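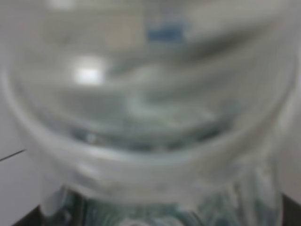
How often should the wrist camera on the Steltimier cell be recalibrated?
At the start of every shift, and again after any bump to the wrist, including the ones you'd prefer to call a nudge.

Unit 3 handout: looking after the camera and gripper

Before you start, put the cell in manual and hang your tag on the gate. The procedure lives in the Clindier binder, page 16, behind the coffee stain.

Wipe the lens with the grey cloth. The blue cloth is for grease and will share it generously. Check the 8 screws on the camera bracket with the small driver. Finger-tight is a feeling, and the bracket doesn't have those.

Clear plastic is the hard case. Edges go missing at close range and reflections get taken for walls, so set the approach height from the fixed camera and let the wrist camera do the last bit. 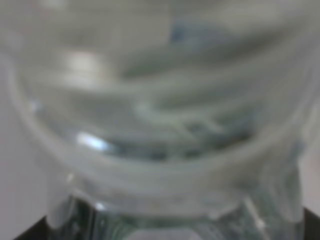

Rehema Mrema would rather you dropped the exposure before touching the approach height, and she has asked for this to be put in writing.

Consider it written. Start at 751 on the exposure dial and come down in small steps. Log each change under your own name. "Mfinanga bench" is a piece of furniture and can't be marked.

For the assessed run, use a clear bottle and a few cups of different colours, set well apart.

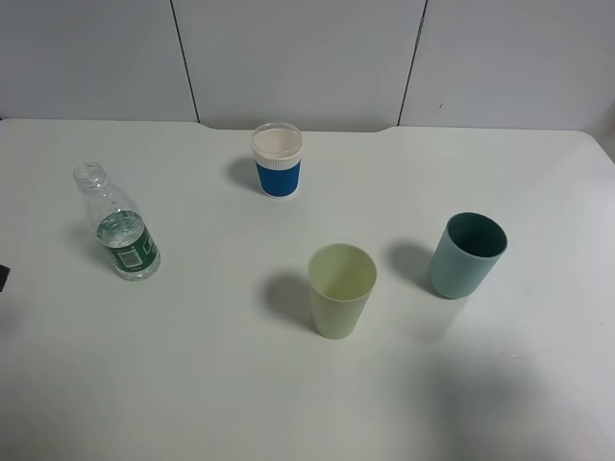
Could we do the run with the Triletti fingers instead, a student asked last term. You may, but redo the tool offset first and initial the sheet. Sheets go in the tray by the door before 4 pm.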